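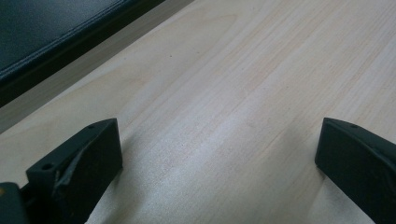 ## Writing letters again, after all these years

I used to be a good letter writer. In college I wrote to my grandmother every other Monday, four or five pages at a go, and she wrote back on that thin blue paper you could practically see through. Then came email, and then the kids, and somewhere in there I stopped without ever deciding to.

What got me going again was a note from Mal-soon Myung, who lived across the hall from me in Jirkport when we were both young and broke and sharing one decent saucepan between us. She'd found my address on an old Christmas card and figured she'd take a chance on it. Three pages, both sides, all about her garden and her knees and a long feud with the neighbor's rooster! I read it standing up in the kitchen with my coat still on, and then I sat down at the table and read it again.

It took me most of March to answer her. My handwriting has gone to pieces, for one thing, and I kept starting over — I'd get half a page in, decide I sounded like a dentist's reminder, and reach for a clean sheet. In the end I just wrote the way I talk (which is to say, with a lot of wandering off) and mailed it before I could read it over.

Since then I've added Vinh Âu to my list, who taught with me for years and now lives out past Britov, where the mail apparently comes when it feels like it. He writes in pencil and draws little maps in the margins. His last one showed the walk from his front door to the bakery, with every dog along the way marked by name.

I bought a box of 100 plain envelopes, so I suppose I'm committed now. I like to write early, before anybody else is up, with the radio low and a cup of tea going cold beside me. Some mornings I only manage a paragraph, and I pick it up the next day with a different pen and no apology.

If you and I have lost touch and you'd like a letter, send me your address. I'm slow, but I do get there.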